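Zullex Reads, or how I lost a month to book seven

2021-11-23

Okay so before I start, yes, I know I said I'd finished the Kallitz books. I told everybody. I told the woman at the register in Morin Street Books, who hadn't asked. I said "that's me done!" and I bought a cookbook to prove it.

Then the seventh one came out.

If you've never read them, the Kallitz books are about a lighthouse that gets up and walks at night, and the family living in it who have to work out every morning what coast they're on. That's it. Six books of that! And I would have sworn on anything you like that the end of book six was the end, with the lighthouse sitting down in the harbor at Wolden and the lamp going out (I cried on a bus, we don't need to go over it again).

Book seven is 579 pages. I carried it home under my coat like something I'd stolen.

I run a little readalong blog called Zullex Reads, and my rule is that I never read ahead of the group. We do a chunk a week, everybody posts their guesses, I make a chart. I love the chart. So I sat down on the Sunday meaning to read up to page 80 and put the book in the drawer.

I woke up on page 373 with my glasses on.

And I had seen my own street. I don't mean a street like mine, I mean the bakery with the crooked awning and the bus shelter with one good seat, and the lighthouse standing at the end of it in the rain with its door open. The littlest kid in the family leans out and says, "Somebody's up late." And there's a yellow window across the way, and a person in it, reading.

I did what anyone would do and turned off my lamp.

Then I sat in the dark for a while feeling silly, so I turned it back on and read the next line, and the next line was, "There, she's put it on again."

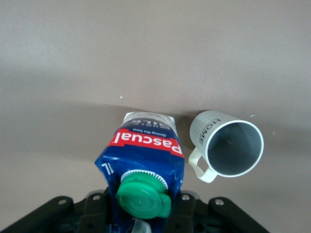
I shut the book. I put it in the drawer. I put the cookbook on top of it, for weight.

The group was wonderful that week, by the way, best comments we've had since April. Everybody had a theory about the harbor. One reader thought the lighthouse was homesick, and another thought it was looking for someone to take over the lamp, because the grandmother's knees were bad and the stairs were getting to her. I typed "ooh, interesting!" under that one and then went and checked that the drawer was closed.

I looked at the blog stats too, which I never do. We'd had 3372 visits, nearly all of them between two and four in the morning, and under location it just said "coast."

So I'm asking all of you nicely. We're up to page 320 this week, and next week is the big chunk. When you get to the street, please just tell me what you see there. Tell me if it's yours.

It's raining now, and I've got the lamp on. Someone's left a door open down by the bakery and I can hear it knocking.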